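Home | Guides | Field Offices | Contact

Marnura Incident Register – Set-up Guide
Section 7: Recording a demolition or eviction order

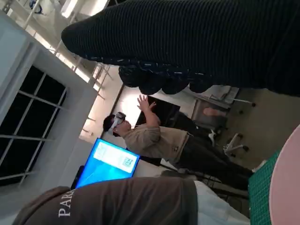

7.1 Before you start

You need a monitor account and the case number issued by the Tencombe office.

7.2 Steps

1. Open Register and select New Order.
2. Enter the date the order was served, then the date it takes effect.
3. Select the issuing body. If it is not listed, choose Other and type the name as printed.
4. Attach a scan of the order. The limit is 20 MB per file.
5. Enter the number of households affected – count separate families at one address separately.
6. Select Submit. Review takes about three days.

Note: Orders under appeal stay open. Do not close them by hand.

CAUTION: Do not enter residents' names in the Summary field. It is visible to all partner groups.

Section maintained by Sewwandi Weerakoon. Last revised Apr 30, 2022.

We use cookies to keep you signed in. Accept | Settings
© Marnura | Back to top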